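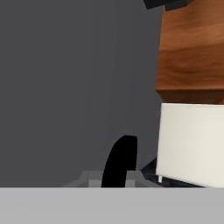

Simulator view from the gripper, wooden block on top of the white one.

The packing line at Salcedo got its first arm in December, and my job title changed the same week. I used to be a line technician. On paper I am now a cell technician, with the same badge and the same locker, and most of my shift is spent at a desk on the mezzanine running pick attempts in Girnov before anyone downstairs loads them onto the hardware.

I have been asked a few times what the work consists of, mostly by people on the floor who see me sitting down.

A task starts as a scene file. Somebody places the objects, sets mass and friction, and picks a start pose for the arm. Then the policy runs and I review what it did. I look at approach angle, finger clearance, contact force and where the object ends up. If the attempt fails I tag it with a cause. The tag list came from Fisus, the integrator, and at first it was written for people who build controllers. "Pregrasp misalignment" and "premature closure" were separate codes, and on the floor we would have called both of them a bad pick. I have come around to the separate codes. They get fixed by different people.

The last batch was more than 3,000 attempts. I do not watch all of them. The software sorts by outcome and I review the failures plus a sample of the passes. The passes matter because the success check only tests final position. An arm can drag a part along a surface, scuff it, and still put it where it belongs. The checker calls that good. Severino Robles, who ran hand pack on second shift before he moved upstairs with me, rejects more passes than I do, and when we go back over them he is usually right. He knows which faces the customer looks at.

The wrist view is the one I leave open. The overview is better for seeing what the arm is doing in general, but clearance problems show up at the fingers first. You lose a lot of context that way. Anything wider than the gripper is partly out of view, and you learn to read a rim or a corner and work out the rest from the scene file.

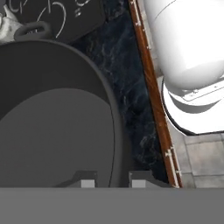 The clutter is deliberate. Our real totes are tidy compared to what Fisus puts in the test scenes, and the first thing I did was complain about it. Their answer was that a policy trained only on tidy scenes will stop when a glove gets left on the table. I have seen our tables at the end of a shift, so I dropped the complaint.

What has changed for the people is harder to put in a log. The hand pack crew was 10 and is still 10, but two of those positions are now tending the cell, and tending is a different kind of tired. Hand pack wears out your shoulders. Tending is long stretches of waiting with a fault every so often that has to be cleared quickly, and if you are slow the count shows it. The rotation was supposed to be every two hours. In practice it drifts, and I have written that up.

The other change is who gets to decide things. When a box design used to give us trouble, whoever was packing it would figure out a fold or a different order and show the next person. That knowledge lived on the line. Now a change in order has to come up to the mezzanine, get put in a scene, run, get reviewed and go back down. It is slower, and a packer who has a good idea hears nothing for days. I asked for a form that goes straight from the floor to us and comes back with a name on it. We have a shared spreadsheet in the meantime. People use it more than I thought they would.

Pay for the review work is still on the old technician grade. The new grade is in Zomance, our HR system, with a description and no rate filled in. I check it when I do my hours.

Next batch starts Saturday. The friction values for the coated cartons are still placeholders, so I expect to be tagging a lot of slips.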